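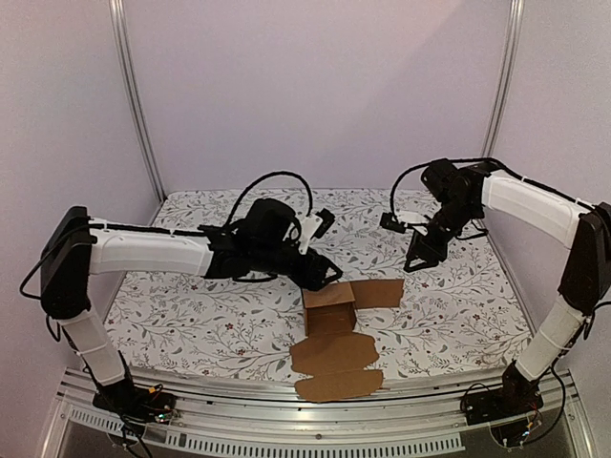
## 4. Starting the box station

If you've come straight from the hand tables, read this section before you touch the screen. I'm Ebenezer Sowah, I ran the hand tables at Estville until the arms came in, and I wrote this after my first month of getting things wrong on them. The supplier's manual is in the drawer and it's fine, but it's written for the person who bolts things down. You're the person who has to work next to them for a shift.

What you'll be doing is mostly feeding and watching. The two arms handle the carton, you put cartons in, take cartons out, and step in when a flap goes somewhere it shouldn't. Your hands get a rest. Your eyes and your patience don't, at least for the first week.

### 4.1 Before you power up

1. Check the board for a note from the shift before. If it says "held," go find the lead. Don't clear it yourself.
2. Smooth the cloth on the work surface out to the corners. A ridge under a carton will tip it just enough to throw off the grip.
3. Look over the cables on both arms, from the base up to the wrist. You want loose loops that can move, with the ties still on. If a loop has slid down and could snag on an elbow, tell maintenance.
4. Wipe the wrist cameras with the dry cloth only. No spray!
5. Take everything off the surface that isn't a carton. Tape rolls, pens, your coffee (yes, it was mine).

**Caution:** The arms come in from both sides and meet over the carton. Keep your hands out of that space any time the screen says READY or RUN, even if neither arm is moving. They can sit still for several seconds and then go.

### 4.2 Loading a carton

1. Press HOLD and wait for the steady tone.
2. Open the carton and work each flap back and forth once along its crease. Cartons from the Declercq pallets are stiffer than the Civermont ones, so give those a second bend.
3. Set the carton right of center, close to the front, with the open end toward you. A flap hanging over the front rail is OK.
4. Step back behind the floor line and press RUN.

The left arm usually goes for the body of the carton and the right one looks after the side flap. I say usually - they pick their own approach from what the cameras see, and you'll notice the same carton handled a bit differently from one go to the next. That bothered me a lot at first. On the hand tables I'd have told a new starter to pick one way and stick with it. 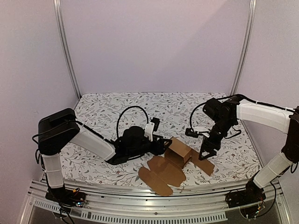
If the carton turns while it's being worked, leave it alone. A carton sitting at an angle is within what the station can cope with, and most of the stops I logged early on were me hitting HOLD because it looked crooked. Wait for the amber light.

**Note:** Cardboard sheds. Brush the slivers and crumbs off at each break, and whenever you swap pallets. Use the soft brush and sweep toward the front.

### 4.3 When it stops on amber

1. Press HOLD, even though it has already stopped.
2. Read the message. "Lost edge" means it can't find a flap. "Grip" means a finger closed on nothing, or on too much.
3. Lift the carton straight up and out. If a gripper still has hold of it, press RELEASE first. Don't pull.
4. Look for a torn flap. Small tears can go through again, but a flap that's split along the crease goes in the scrap cage.
5. Load a fresh carton and press RUN.

Write the stop in the log, with the time and the message. I know, it's a pain. But the log is what we took to Dravetti when we asked for slower wrist moves, and we got them.

### 4.4 Targets and breaks

The hand-table target was 200 cartons a shift and it does **not** apply here. The station target is 64 until the end of May, when we look at it again with the people who've been running it. Please don't try to make up numbers by loading with the station in RUN.

Swap with your partner after 50 minutes. Watching is tiring in a different way from folding, and I was slower to think so than I should've been. Whoever comes off goes to the hand tables, which are staying open for odd sizes and rush jobs. Keep your hand in over there - the arms only know the cartons on the approved list, and the list is short.

Shutdown is in section 5. Leave the arms in PARK, never in HOLD, at the end of the shift.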